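4. Teaching the picker where the bin is

Righto, by now you've got Kastance installed and the arm homes without complaining. This bit is the perception set-up, and I reckon it's the fiddliest part of the manual, so grab a cuppa first (I always do).

1. Clamp the bin down before you calibrate anything. If it shifts even a little afterwards, every pick will be off and you'll blame the software!

2. Open Platent and choose New Workspace. Give it a name you'll recognise later. I still have one called "test test" and I've got no idea what it was for.

3. Click the four inside corners of the bin floor on the live view, starting at the back left and going clockwise. Go for the floor itself, not the rim.

4. Set the wall margin to 40 mm. Zhuoran Gu runs hers tighter, but she's braver than me.

5. Under Colour Classes, add one class for each colour of block, then drag a little box over a block to sample it.

6. Hit Preview Grasps. You want a marker on each block the planner thinks it can reach, and greyed-out ones for anything jammed against a wall.

Note: shiny patches on the back wall can show up as phantom blocks. Mask them with the polygon tool (thanks to Jingyi Wei for adding that one).

Caution: keep the speed at 2 per cent for the first run, with your hand on the stop button.

7. Press Run Once and watch the planned path against the real one. 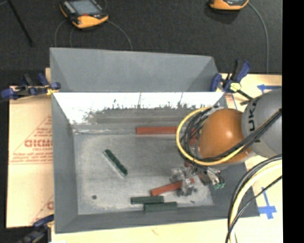 Do I have to recalibrate if I swap to different coloured blocks?

Just resample the colour classes in step 5 and run Preview Grasps again. The corner points stay valid as long as the bin and the camera haven't moved.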